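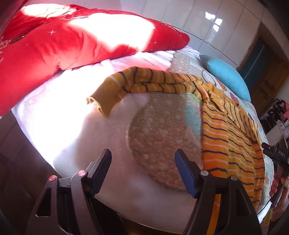 Quilt and Bedspread Care FAQ

What temperature should I use?
Wash cotton quilts in cold water on the gentle cycle. Warm water is acceptable for plain white cotton only.

Does sunlight fade printed fabric?
Yes. Reds and blues usually go first. Rotate the bedspread end to end every 7 weeks, or line the curtains.

Can I use bleach?
No chlorine bleach on prints. Oxygen bleach is safe on most cotton - test a seam first.

Why is the batting lumpy after drying?
The load was too small or the heat too high. Dry on low and stop the machine twice to shake the quilt out.

How large a washer do I need?
A king quilt needs a drum of at least 5 cubic feet. Smaller drums leave detergent in the folds.

Updated 7 Mar 2022 by Dewanti Ong

Related
Storing Wool Blankets
Cellari Sheet Sizes
Removing Ink From Cotton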